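Small Towns & Side Trips > Trip Planning > Itatora, is one day enough?

Started by mapleandmud
12 September 2023

Hi all, long time reader, I think this is my third post. My sister and I have a week in October and we're basing ourselves on the coast, but I keep going back to Itatora on the map. It's up the valley, the bus goes there, and the only guidebook I own gives it half a page, most of it on the bell tower. Is it a day trip or should we sleep there? We like old streets, small museums, sitting down a lot. We don't like lines. Also, is the ropemakers' walk really worth doing or is it one of those things every town puts on a brown sign?

Thanks in advance!

Reply by oldtimetable

One day. Sorry, I know people on here love the place, but I did everything in an afternoon and had time for two coffees. The old quarter is four streets and a square. The tower is 2 euros and the view is of the four streets and the square.

Get the morning bus, have lunch, walk along the river, go home. The last bus down is earlier than you'd think outside of summer, so check the board at the stop and don't trust the website.

Reply by pinwheel_jo

Oh I couldn't disagree more! We slept two nights and I'd have stayed a third. Once the day people leave, the whole upper town goes quiet and you get the light on those yellow fronts (they face west, so evening is when you want to be there) and the swifts going round the tower like crazy. OK, no swifts in October, but still.

And yes to the ropemakers' walk! It's the long straight lane behind the church, the one that seems way too wide for where it is. They needed the length for twisting the rope. There are iron hooks left in the wall on the uphill side, and if you do the tour with Ademir Batista he'll show you which house belonged to the master and which ones were the workers', just from the size of the doors. He took 28 of us round the day I went, which was too many, but he has a voice that carries.

Reply by oldtimetable

Twenty-eight people in a lane. You're making my case for me.

Reply by pinwheel_jo

Ha. The morning one is smaller, I asked.

Reply by ferrywright

Somewhere in the middle for me. One night is right. Let me add some practical stuff, I was there this spring and wrote it all down for my blog and then never finished the blog, so you may as well have it.

Getting there: bus 61 from the coast, from the stop outside the Lazaridis bakery, not the main station. The ride is slow and pretty. Sit on the left going up.

Where to sleep: we had a room at the Plelura, on the corner where the hill starts. Plain, clean, terrible pillows, wonderful breakfast with a sort of quince cake. Ask for a room at the back. The front ones get the delivery trucks at some awful hour.

What to bring: shoes with grip, the cobbles are polished like glass on the steep bits. A layer for the evening. And something to swim in or run around in if the weather holds, there's a flat grassy path along the river all the way to the old mill and I was sorry I only had jeans. 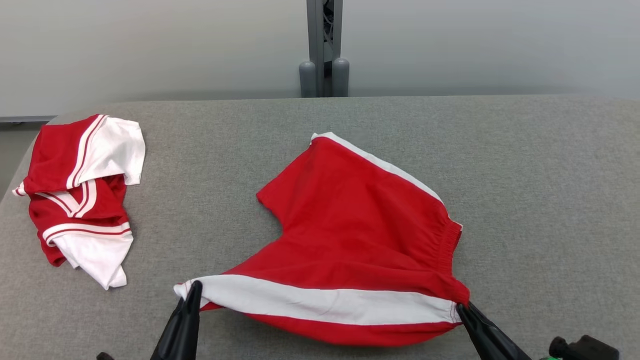 What's open and when

The rope museum is closed Mondays and shuts for a long lunch the rest of the week. The church is open all day but they turn the lights off in the side chapel, there's a switch by the door and you're allowed to use it. The tower is afternoons only once the season is over. The Doteo garden (the terraced one, under the old convent) was locked when I went and the woman in the tobacco shop told me to just ring the bell. I rang the bell. A man let me in and gave me a pear.

Reply by mapleandmud

This is so helpful, thank you! Leaning toward one night now. Ferrywright, is the river path OK for someone with a bad knee? My sister is fine on the flat but stairs are slow going.

Reply by ferrywright

River path yes, completely flat as far as the mill. The Doteo garden, hmm, it's all steps once you're inside, but there's a bench on the first terrace and you can see most of it from there. The tower I'd skip, the stairs are tight and there's no rail for the last stretch.

Reply by oldtimetable

Skip the tower with two good knees as well.

Reply by saltmarsh_kid

My grandmother came from Itatora so I'm biased, but can I put in a word for the lower town? Everybody gets off the bus and goes straight up. If you turn the other way and cross the little bridge you get the old washing place and a row of dyers' houses with open lofts where they hung the cloth. There's a date cut over one of the doors and we've argued about it in my family forever, my uncle reads the last number as a 1 and my mom says 7. No signs, no ticket, nothing to buy. When I was little you could still see blue stains on the stones by the water. I couldn't find them last time, maybe they cleaned it up or maybe I was looking in the wrong spot.

Also the population sign on the way in says 2989 and my cousin swears it has said that since we were kids.

Reply by pinwheel_jo

I completely missed the dyers' houses! Two nights and I never crossed the bridge. Now I have to go back (any excuse).

Reply by oldtimetable

OK, I didn't cross the bridge either. I'll give you the lower town. Still a day trip, but maybe take the earlier bus.

Reply by mapleandmud

Booked! One night at the Plelura, room at the back, and we'll do the morning walk if it's running. Bringing our own pillows. Saltmarsh_kid, if I get a decent look at that date I'll post what I think it says and your family can fight about it some more.

Reply by saltmarsh_kid

Please do. Go late in the afternoon when the sun comes in sideways, it's easier to read then. And say 7.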